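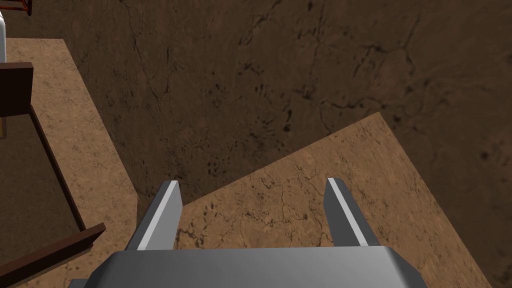
The Ferum 700 is a countertop sealer sold by Lauritsen for granite, slate and unpolished limestone. It is a water-based penetrating product, so it leaves no film and adds no gloss. I applied it to two slate worktops and one limestone sill in November and have used all three daily for 15 weeks.

Application is simple. Clean the stone, let it dry overnight, wipe on a thin coat with a lint-free cloth, wait 15 minutes and buff off what remains. The label asks for a second coat after six hours. On the slate, the second coat made no measurable difference to water absorption. On the limestone it did, and I would not skip it there.

Oil resistance is good. Olive oil left for six hours wiped off the slate with dish soap and no shadow. Lemon juice etched the limestone, as it will under any penetrating sealer — acid attacks the stone itself, and the label could say so in larger type.

The cap is the weak point. It cross-threads easily, and one bottle dried to a paste in the cupboard. Terence Kershaw, who fits worktops, decants his into glass for the same reason. 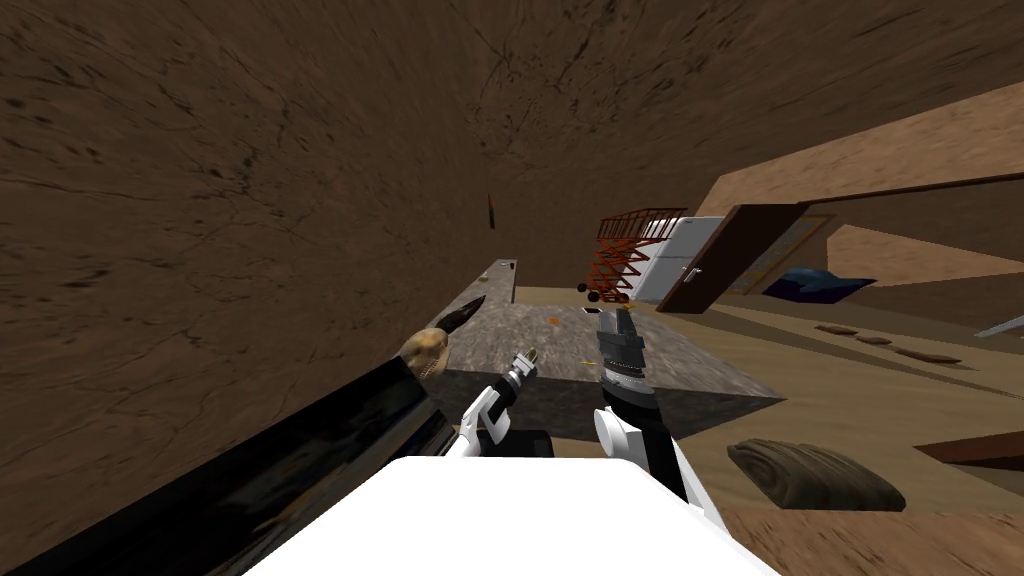
Can it be used over an older sealer?

Only if the old one has worn off. Put a few drops of water on the stone; if they still bead after 15 minutes, the new coat will sit on top and dry as haze.

Against the Pudeo 656, the Ferum has less odor and a longer working time. The Pudeo has the better bottle. I would buy the Ferum again for slate.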